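Hilia Wireless Controller
by Flilurico

Home > Gaming > Controllers > Hilia Wireless

In stock. Ships from our Skusstead warehouse.

Overview

The Hilia is a full-size wireless controller for Windows PCs and Android devices. It has the usual two sticks, four face buttons, a directional pad, two bumpers and two analog triggers, plus a pair of rear buttons that can be set to copy any other button on the pad. It works over the included USB receiver, over Bluetooth, or with a cable plugged in.

Flilurico makes two versions of this controller. The one on this page is the standard model. The Vass is the larger version with swappable stick tops and a carrying case, and it has its own listing. The circuit board and the battery are the same in both, so everything below about pairing, charging and firmware applies to either one. 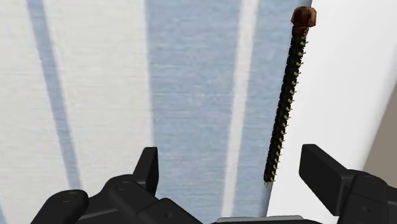

Flilurico Equipment Catalog, Vol. 3, p. 28

Shape and weight

The Hilia follows the offset stick layout, with the left stick above the directional pad. The grips are a little shorter than on most console pads and flare out more at the bottom. People with large hands may find their little fingers run off the end during long sessions. If that sounds like you, the Vass has longer grips.

The shell is matte plastic with a light texture on the back half. The front is smooth and shows fingerprints on the dark gray version. The light gray version hides them better but picks up stains from denim and newsprint. A damp cloth takes care of most marks. Do not use alcohol wipes on the grips, as they will turn the texture shiny over time.

There is no rubber coating anywhere on the shell. The first run of the Hilia had rubber on the grips, and on some units it went sticky after a year or so. If you are buying used and the grips feel soft, you are looking at the older model.

Sticks

Both sticks use magnetic sensors in place of the carbon-track type. There is no contact surface inside to wear down, which is the usual cause of a stick that drifts to one side when you are not touching it. The sticks can still need recalibration after a hard drop. To do this, hold the menu button and the pairing button together until the light blinks, roll each stick around its edge a few times, let go, and press the menu button once.

Out of the box the dead zone is set fairly wide. This suits platform games and menus but can feel slow in shooters. You can narrow it in the desktop software. We suggest going down one step at a time and testing in a game you know well before taking it all the way to zero. With the dead zone at zero, some games will show small cursor movement with the pad sitting on a table, and that is normal.

Stick tension is not adjustable on the standard model.

Triggers and bumpers

Each trigger has a small switch behind it that shortens the pull. In the long position you get the full analog range, which you will want for driving games and anything with flight. In the short position the trigger behaves like a mouse click. The switches are independent, so you can have one long and one short.

The bumpers click across their whole width. On the previous model the inner edge was stiff, and this has been fixed.

Directional pad

The directional pad is a one-piece cross with a raised edge. It sits on a pivot and does not roll into diagonals by accident as easily as a disc-type pad. For fighting games with a lot of quarter-circle inputs, some players prefer a disc. Flilurico does not sell one for this model, and the cross is not removable without opening the shell.

Rear buttons

The two rear buttons are unassigned when the controller arrives. To assign one, hold it down, press the button you want it to copy, and release both. The light on the front blinks once when the setting has been saved. To clear it, hold the rear button by itself until the light blinks twice.

Rear button settings are stored in the controller and stay with it when you move to a different computer. They cannot be set to a keyboard key, a macro or a turbo function. We get asked about this often. Many online games do not allow macros, and Flilurico decided to leave them out of the hardware.

Battery and charging

The battery is built in and is rated by the manufacturer at 28 hours with vibration turned off. Expect less with vibration at full strength, and less again over Bluetooth on some phones. The controller turns itself off after a period without any input. This can be lengthened in the software but not disabled.

Charging is by USB-C. The cable in the box is long enough to play while charging at a desk, but it will not reach from a TV stand to a couch. Any standard USB-C cable will charge the controller. For wired play you need one that carries data as well as power, and a lot of cheap cables do not. If the controller charges but the computer does not see it, try another cable before contacting us.

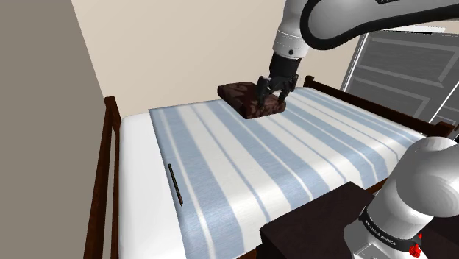
The front light shows orange while charging and turns off when the battery is full. If it blinks orange quickly, the charger is supplying too little power. This happens most often with older keyboard hubs and monitor ports. Plug it into the computer itself or into a wall adapter.

If you plan to store the controller for several months, charge it to around half first and keep it somewhere cool. A battery left completely empty for a long time may take a while to show any light when you plug it in again. Leave it connected overnight before deciding that it has failed.

Connecting

Receiver: The receiver is already paired with the controller in the box. Plug it in, press the power button, and the light should go solid white. If it keeps blinking, move the receiver to a front port. A receiver at the back of a metal case with a wireless network adapter beside it will often lose signal.

Bluetooth: Slide the switch on the back to B, then hold the pairing button until the light blinks blue. Choose Hilia from the list on your device. The controller remembers one Bluetooth device at a time. Pairing it with a second one will remove the first.

Cable: Plug it in with the switch in any position. The controller changes to wired mode by itself and goes back to wireless when you pull the cable out.

The polling rate is 500 Hz with the receiver and with the cable. Bluetooth is slower and depends on the device at the other end. For rhythm games and fighting games, use the receiver or the cable.

Compatibility

Windows: Works without extra drivers in any game that supports a standard gamepad. Older games that only know the previous input standard may see the two triggers as a single axis. The software has a compatibility setting for this, under Advanced.

Android: Works over Bluetooth and with a cable. Button prompts in some games will not match the letters on the pad.

Linux: Not officially supported. Customers have told us it works with the receiver. The desktop software does not run there, but settings you saved on a Windows computer will stay in the controller.

Consoles: The Hilia does not work with any current home console. Please check this before ordering. It is the most common reason this item gets returned.

Software and firmware

The desktop software is optional. It is used to change the dead zone, vibration strength, light brightness and sleep timer, and to update the firmware. It does not need an account and does not have to be running while you play.

Units shipped from us since November 2021 have the current firmware installed. If you have an older unit, the update is worth doing. It fixes a fault where the right stick click could stay pressed after waking from sleep, and it shortens the time the controller takes to reconnect. Update with the cable plugged in and the switch in the center position. Do not unplug it until the light goes white.

Specifications

Connection: 2.4 GHz receiver, Bluetooth, USB-C
Polling rate: 500 Hz (receiver and cable)
Battery: built-in lithium-ion, 700 mAh
Rated battery life: 28 hours, vibration off
Stick sensors: magnetic
Triggers: analog, with short-pull switch
Rear buttons: 2
Vibration: yes, adjustable in software
Headphone jack: none
Colors: dark gray, light gray

In the box

Controller
USB receiver
USB-C cable
Printed quick start sheet

A wall adapter is not included.

Spare parts

We stock replacement receivers, stick tops and cables. A replacement receiver has to be paired by hand: plug it in, press the small button on its side, and hold the pairing button on the controller until the light goes solid. Replacement shells are ordered from Flilurico as needed and take longer to arrive. The next batch is due in May.

Batteries are not sold separately. If yours no longer holds a charge, use the repair form and we will fit a new one at Skusstead. You pay shipping one way. Opening the controller yourself ends the warranty.

Warranty and returns

The Hilia has a 3-year warranty covering the sticks, buttons, battery and circuit board. It does not cover liquid damage, cracked shells, or wear to the grip texture. Keep your order email, as it serves as proof of purchase.

Unused controllers can be returned in the original box. Used controllers can be returned if there is a fault. Please include the receiver with any return. We cannot test the wireless connection without it, and a missing receiver will be deducted from your refund.

Related items

Flilurico Vass Wireless Controller
Hilia replacement receiver
Hilia stick tops, tall and short
USB-C data cable, extra long
Phone clip for Hilia and Vass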